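I keep a drawer of tangled cords at home like everybody else, but at work I've got it worse, because I spend my afternoons trying to teach two robot arms to pack cables into cardboard boxes. Plenty of what we've learned carries over to your own cable drawer, so here's this month's batch of tips, straight from the bench.

The job sounds easy. Take the cables out of a full box, put them in an empty one, close the lid. We started in February with 80 demonstrations, all done nice and slowly by Babita Maurya, who has the steadiest hands in the building. The arms learned to reach beautifully and then grabbed half the pile every time! So we kept going until we had 921, and this time Babita and Henryk Śliwiński took turns and were told to be a bit messy on purpose. 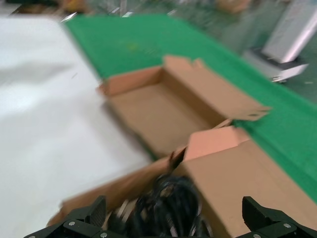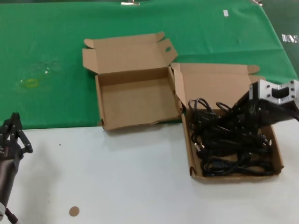 What made the difference was where the first grab goes. In the early set Babita nearly always went for the middle of the heap, and the arms copied her faithfully. Henryk goes for whatever stands up highest (he's like that with laundry too), and once his runs were mixed in, whole-pile grabs dropped off a lot. With a box as full as the one in the second picture, where loops of cord poke up above the rest and there's a plug with its prongs showing, I'd go for a loop every time. Pull on a plug and you're dragging its whole cord out from under everybody else's.

So, for your drawer at home: lift the highest loop, straight up, and give it a little shake before you pull sideways. If two cords come up together, put both down and start with a different loop. Don't yank. I know you want to.

Next one, fold the lid all the way back before you start. Half-open flaps caught our grippers over and over, and they'll catch your sleeves. Old shipping boxes with tuck-in tabs are great for cords, but bend the tabs outward first or you'll be fighting them with every handful.

We also tried training with two camera views against just the wrist one. The wrist view was better for the grab itself, and the wider view was better for finding the empty box again afterward. With both, the arms dithered less. My kitchen version of this is to stand up and look at the whole drawer now and then!

Still no luck with closing the lid, by the way. If you've got a trick for tucking in a floppy cardboard tab one-handed, send it over and I'll try it on the arms.

14 comments | 37 shares
Contact | © Skillance Workshop Tips | Back to top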